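Sixty Sponges Later

Vorkton wants $83 for its hand-held gripper and Nudura wants considerably more, and I spent most of November finding out what the difference buys. The Kikuchi sat out, awaiting a replacement trigger spring.

My test was the kitchen sink, the place where confident hardware goes to be humbled. Each gripper got 70 tries at lifting a sponge. The Nudura missed 13. The Vorkton missed more, but it forgave my wrists, which are not precision instruments.

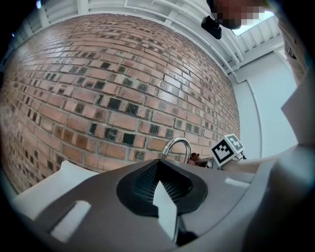
Tracking was the other worry. Stesus sells software that follows the marker cubes, and it sulks whenever a thumb strays over one. Mine strays often. I'd still buy the Vorkton, and spend the savings on sponges.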